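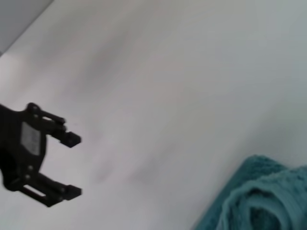 Towel folding, where we are on 12th May

We're at 34 good demos at the Standberg bench, out of the 500 we promised you by September. I know, slow start! The first 26 went on grasping alone - fingers open over the white surface, teal terry towel off to one side, go in for a fold.

Terry is harder than I guessed. The loops catch, and I throw out any run where I have to re-grip. Next up is a second towel color and 4 new start positions, plus the Orex upload, still waiting on a login from you.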